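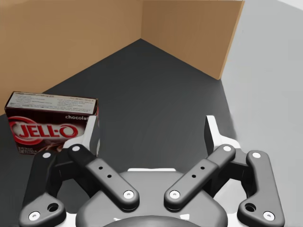 Household Pests, Session 2: Ants in the Kitchen
Notes by Percy Huanca, Pagano Adult Learning

Welcome back, everybody! Last time we talked about mice and I let it run way over, so tonight we'll stick to ants and I'll try to behave myself.

The ants you see on the counter are workers, and they are a small share of the colony. When one finds something sweet she heads home laying down a scent trail, and the others follow it. If you spray the line you kill the ones you can see, the nest sends more, and you're back where you started by breakfast (I did this for years in my first apartment, so no judgment).

What we want is slow bait. The workers carry it home and share it, and that takes patience. 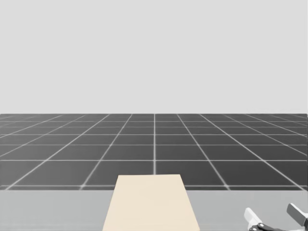
Put the bait right beside the trail and please don't wipe the trail away until the traffic dies down. After that, soapy water is fine. Then go hunting for the way in: window frames, pipe openings, the gap under the back door. A bead of caulk takes care of most of them.

Carpenter ants are a different story, and they get all of Session 3. If you find little piles of sawdust before then, bring some in a bag!

Reading: handout pages 16 and 55.

Related handouts
Mice: Finding the Gaps
Pantry Moths and Stored Flour
Carpenter Ants and Damp Wood
Fruit Flies in Late Summer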